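Lumilent Hand Grippers for Room Turnaround

Overview | Specs | Support | Request a visit

Somebody has to put the remotes back. In a furnished rental there is a remote for the air conditioner, a remote for the television, and a third one that everyone is afraid to throw out. Guests leave them under pillows. Lumilent makes grippers for this kind of work, and for the people who would like to do a little less of it.

The hand grippers come as a pair, one for each hand. Housekeepers wear in the motions during a normal shift: pick up, move, set down, let go. Those recordings become the lessons for the Lumilent cart, which takes over the small-item part of the room while a person gets on with the beds. The cart does not do beds. We have seen it try.

Inskip, our first customer, runs 26 short-stay apartments and started with small items only. Their staff recorded 2,721 pickups before the cart was allowed into a room on its own, and most of those were remotes, chargers and single socks.

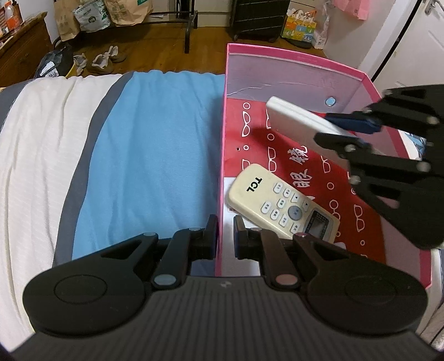

Soft surfaces are the hard part. A remote on a desk stays where it is. A remote on a blanket sinks, tips and slides toward whatever you least want it to touch, so we ask for plenty of practice on beds and inside boxes. Both jaws should meet the item before you lift. If it slips, leave the slip in the recording.

What changes for your staff

Less bending and less hunting. More deciding where things belong, a subject on which every housekeeper has firm views and no two agree. Hae-won Seok, who runs the floor at Inskip, settled it with one storage box per apartment and a short, tense meeting.

Jobs get shuffled too, and we would sooner say so on the product page than in month three. At Inskip, two people now spend part of the day recording new items and checking the cart's work. Recording is paid at the regular rate. We put that in the contract after Ro-un Bae in our training group tried a full shift of it and asked to be paid more.

In the package

Two hand grippers, left and right
Spare jaw pads, set of 10
Charging dock
Printed quick guide – 20 pages, mostly drawings

The cart is sold separately. Replacement pads ship from our Cusau warehouse. Orders placed before noon go out the same day, except in September, when we count the stock.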